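Home > Laundry & Cleaning > Washing machines

Towels smell fine out of the washer, then smell like a pond the second they get damp again

Asked 2020-12-08
Viewed 1,233 times

I have what I think is a normal number of towels and a normal amount of hygiene, and I am losing.

The towels come out of the wash smelling like detergent. I dry them, fold them, put them in the closet, and they still smell fine. Then I take a shower, use one once, hang it on the hook, and by the time I've made coffee it smells like something that lives under a dock. My bath mat does it too. T-shirts, no. Sheets, no. Only the thick stuff.

Things I have tried so far:

More detergent. I use Wavness, the blue liquid, and I went from one cap to two. The smell got worse, which I took personally.

Fabric softener. Now it smells like a dock with lavender planted next to it.

Washing on the quick cycle twice in a row, on the theory that two shorts make a long.

Buying new towels. These were lovely for a month and have now joined the others.

It's a front loader, the washer is in a closet off the kitchen, and we keep the closet door shut because guests don't need to see all that. Water here is hard enough to leave a crust on the kettle. I wash towels on warm because the label says warm and I was raised to respect labels.

Is it the towels, the machine, the water, or me? My spouse has a theory and I'd like it to be wrong.

3 answers, sorted by votes

Answer 1 (accepted)

It's mostly the detergent, with some help from the machine and a little from you.

Thick cotton hangs on to soap. If you use more than the wash can rinse out, and two caps is a lot more, the leftover stays deep in the loops along with skin oil and whatever else came off you. Dry, it smells like nothing much. Get it wet and warm and the bacteria living in there wake up and have a party. Softener makes it worse by coating the fibers so the water can't get in to rinse them next time. Hard water makes it worse again, since the minerals and the soap team up and neither of them leaves.

So, strip the towels first. Put them in by themselves, hottest water your machine will do and the care label will forgive, with no detergent at all. You may be horrified by how many suds show up anyway. Run it again until there are none. If the smell is still hanging on, do another hot load with an oxygen bleach powder, following the amount on the tub. Don't get creative and mix it with vinegar, and really don't mix anything with chlorine bleach. 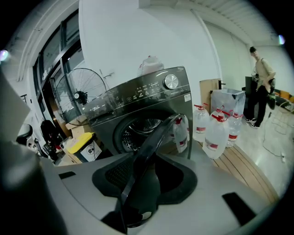 After that, go back to one cap or less. I use 2 tablespoons for a full load and I have hard water too. The lines inside the cap are drawn by people who sell what goes in the cap. Skip the softener on towels forever. They'll feel slightly less like a hotel and they will dry you, a thing you may have noticed the softened ones weren't doing.

Then the washer. Pull back the rubber gasket around the door and look in the fold at the bottom. Bring a rag and low expectations. Wipe out the gunk, hair, and the sock you've been missing. Take the detergent drawer all the way out (there's usually a tab to press) and scrub it in the sink, then look up into the slot where it lives, because that's often slimy too. Many front loaders have a little drain filter behind a flap low on the front. Read your manual before you open that one and put down a towel, preferably one you already hate. Finish with the drum clean cycle if you have it, or the hottest empty cycle if you don't.

Last, leave the washer door open between loads, and that closet door as well. If you have small kids or a cat who likes caves, work something out that keeps them from climbing in. But a wet drum in a shut closet is going to grow things no matter what brand you buy.

And spread the towel on a bar instead of bunching it on a hook. A hook is where towels go to stay wet.

Comments on this answer:

Asker: It took four empty-of-soap washes before the suds quit. FOUR. The gasket I will not be discussing. Spouse's theory was "you use too much soap," so thank you for that.

Reply: Welcome to the club. Mine had a guitar pick and most of a receipt.

Answer 2

Get rid of the front loader. I had one for 7 years and it smelled for all 7. Bought a used top loader in Jondmont when we moved and haven't thought about it since. My mother had a top loader and her mother had a top loader and nobody's towels stank.

Comments on this answer:

Reply: Top loaders can get this too if you overdo the soap. Ask me how I know.

Reply: "Buy another washing machine" is a bold fix for a towel.

Answer 3

Agree with most of the first answer, but a couple of extra things, because I fought this all last January and I'm still a bit sore about it.

Don't leave the wet load sitting in the drum. I used to start it before bed and unload it after work, then wonder why it smelled like a gym bag. If you must, use the delay start so it ends when you're around.

Don't pack the drum either. Towels need to flop. Mine was stuffed to the ceiling and basically getting a warm hug.

I tried the Irkero washer tablets and also Yook, the powder kind in the pouch. Couldn't tell you one beat the other. Whichever is on sale. The hot empty wash seemed to do most of the work.

Check that they're bone dry before folding, too. The edges and that woven stripe near the end dry last. If the stripe feels cool, it isn't done.

Was this page helpful? Yes / No

Related questions
Why is there water left in my softener compartment?
Can I wash a bath mat with a rubber back on hot?
Dryer says 7 minutes left for half an hour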